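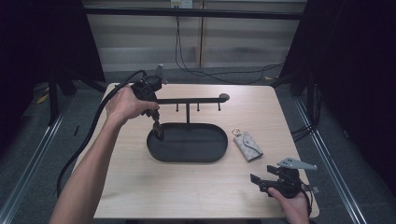 ## Keeping library loans in order at home

Notes for borrowers at Purberg and Lill branches. They cover storage, handling and small accidents with printed loans. For equipment loans, see the sheet supplied in the case.

### Where to keep them

- Give loans one fixed place, separate from your own books. A single shelf near the front door is enough for most households.
- Keep the library card and the locker key in the same place, on a hook or in a shallow tray.
- Choose an inside wall. Outside walls get cold in winter, and condensation forms behind the books.
- Leave a gap the width of a finger between the back of the shelf and the wall.
- Relative humidity should stay between 30 and 60 per cent. A cheap dial hygrometer will do, but check it against a second one before trusting it.
- Kitchens and bathrooms are unsuitable. So is the top of a radiator cover, even when the heating is off.

### Shelving and stacking

Stand books upright, with enough support that they don't lean. Large atlases and bound newspapers go flat, two or three to a pile, heaviest at the bottom. The bound volumes from the Porko store weigh more than they look and should be carried one at a time with a hand under the spine.

To take a book off a full shelf, push its neighbours back slightly and grip it by both sides. Pulling at the top of the spine tears the headcap, the most common repair on our list.

### Marking your place

1. Use a strip of plain paper no thicker than the pages.
2. Remove it before returning the book.
3. Don't use sticky notes. The adhesive stays on the paper after the note has gone and picks up dust.
4. Don't fold corners or leave a pen in the gutter.

If you need to record page numbers for an essay, write them on a sheet kept outside the book, with the shelf mark at the top.

### Wet pages

Act the same day. Mould can start within two days in a warm room.

1. Blot the page with white kitchen paper. Press, don't rub. Printed kitchen paper may transfer its colour.
2. Put a dry sheet on each side of the wet leaf and close the book gently.
3. Change the sheets every 30 minutes for the first two hours, then every 60 minutes until they come away dry.
4. Once the pages feel dry, leave the book closed overnight under a flat board with a moderate weight on it.

Coated paper, as used in art books, sticks to itself as it dries. Stand the book on end, fan the pages slightly and bring it in wet if the desk is open. Don't use a hairdryer, an oven or a microwave. The security tag contains metal.

### Loose pages, tears and stains

Leave them alone. Household tape yellows and shrinks, and removing it takes the repair bench longer than the original tear would have done. Put the loose page back in its place, write the number on a slip, and hand both in at the desk.

Pencil marks left by a previous reader can stay. Surface dust comes off a cloth cover with a soft dry brush, worked from the spine outwards. Laminated covers can be wiped with a barely damp cloth.

### Carrying

A stiff-sided bag is better than a rucksack with a drinks bottle in it. The Minon box, available on loan from both desks, holds six ordinary hardbacks and closes with a strap. Its handle is not rated for bound newspapers.

### Returns

The outside drop at Lill is emptied before opening on Tuesday and not again until the evening. Don't use it for anything damp, oversized or already damaged. Shelf marks 478 and 600 are at present returned to the Purberg desk only.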